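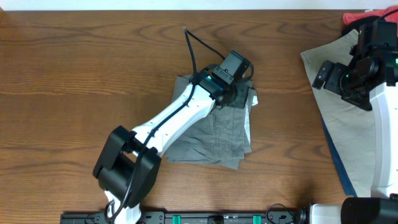
Folding trousers with big pockets -- how?
Ulla Strand: Mine always end up lumpy, with the pocket lining poking out at the side. Do you fold or roll?

Duarte Aguiar: Fold! Legs together, then in half and half again. Lining sticking out doesn't matter in a drawer.

Ulla Strand: It matters in mine -- I like a straight edge.

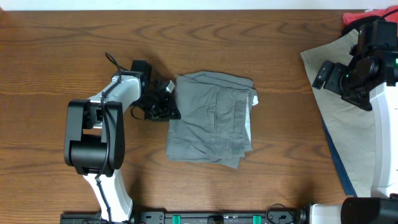
Hnat Tkachenko: Sorry Duarte, I'm with Ulla. Button the back flap first and push the linings flat, it takes 15 seconds.

Duarte Aguiar: Life's too short.

Contact | © Clorkovgate | Back to top

Recent threads
Ironing linen
Drawer dividers
Odd socks, again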